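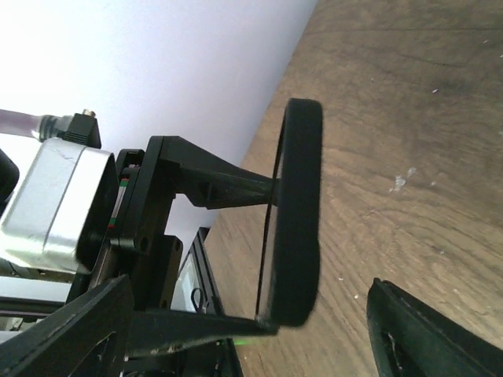 Una alumna del curso pasado preguntó, con la mano levantada antes de que yo hubiera abierto la carpeta, por qué una mesa de madera clara se ve bonita recién lijada y a los pocos meses parece cansada, si nadie la ha maltratado. Me encantó la pregunta, tanto que he reordenado los apuntes para empezar por ella.

Taller de superficies domésticas
Apuntes de la sesión 5: el tablero de la mesa
3/13/19

1. Leer la veta

Antes de coger un trapo o una lija, hay que mirar. La veta es el dibujo que dejan los anillos de crecimiento y las fibras cuando se corta el tronco, y de un tablero a otro cambia muchísimo. En una madera marrón claro las franjas oscuras suelen corresponder a la madera tardía, más densa, y las claras a la temprana, más porosa. ¡Pasad la yema del dedo con los ojos cerrados! En muchos pinos viejos se nota el relieve, porque la parte blanda se ha gastado antes.

Para ver bien la dirección conviene la luz rasante, la que entra de lado. Agachaos hasta tener los ojos casi a la altura del tablero y moveos despacio alrededor de la mesa. Desde una esquina, con las vetas en diagonal, aparecen arañazos y cercos que de pie no se ven (a mí me sigue pareciendo el mejor momento de la clase).

2. Por qué se apaga

Volviendo a la pregunta. Una mesa que se usa recibe grasa de las manos, vapor, polvo fino y limpiador de más. El polvo arrastrado con un trapo seco raya el acabado con marcas minúsculas, y esas marcas dispersan la luz. También influye el sol: unas maderas claras amarillean, otras se oscurecen, y debajo del frutero queda una sombra redonda que cuesta meses igualar.

Y luego está el agua. La madera sin sellar la absorbe, las fibras se hinchan y al secarse quedan levantadas. De ahí ese tacto áspero, como de lengua de gato.

3. Limpieza de cada semana

Quitar primero las migas y el polvo con un cepillo suave.
Paño de algodón bien escurrido, siempre a favor de la veta.
Unas gotas de jabón neutro solo donde haya grasa.
Segundo paño, seco, enseguida.

Nada de estropajo, amoniaco ni vinagre puro. En clase usamos los paños Fitden, que ya están en el armario; si traéis otros de casa, que no suelten pelusa.

4. Lijado y aceite

Cuando el tablero ya no responde a la limpieza, toca lijar. Empezamos con grano 120, seguimos con 180 y terminamos con 240, sin saltarnos ninguno y sin apretar. Entre grano y grano se retira todo el polvo. Si la mesa es chapada, mucho ojo: la capa de madera puede ser finísima y no tiene vuelta atrás. Mirad el canto: si las vetas de arriba no continúan por el lado, sospechad.

Después, el aceite. El de Zunda es muy fluido y entra rápido; el de Sýkora es más espeso y pide paciencia, pero deja un tono miel precioso. Damos 3 manos muy finas, retirando el sobrante a los 13 minutos de reloj (sí, pongo la alarma, y sí, suena en mitad de mi explicación).

Importante: los trapos empapados en aceite secante pueden arder solos si se dejan arrugados. Se extienden al aire libre, en una sola capa, o se guardan en el bote metálico con agua y tapa.

5. La mesa junto a la pared

Si la mesa va arrimada a una pared blanca, dejad un dedo de separación. El borde roza la pintura, la pintura mancha el canto, y al aceitar ese lado es facilísimo salpicar. Antes de empezar, separad la mesa del todo. Una pared clara ayuda mucho con la luz, por cierto: devuelve un reflejo suave que deja ver si falta producto en alguna zona.

Para la próxima sesión

Traed un retal de madera clara, del tamaño de un cuaderno, con una cara lijada a 240 y la otra sin tocar. Pondremos una gota de agua en cada cara y compararemos. Quien no tenga retal puede pedirlo en el almacén Caltus, donde guardan recortes para el taller; el aula es la 49.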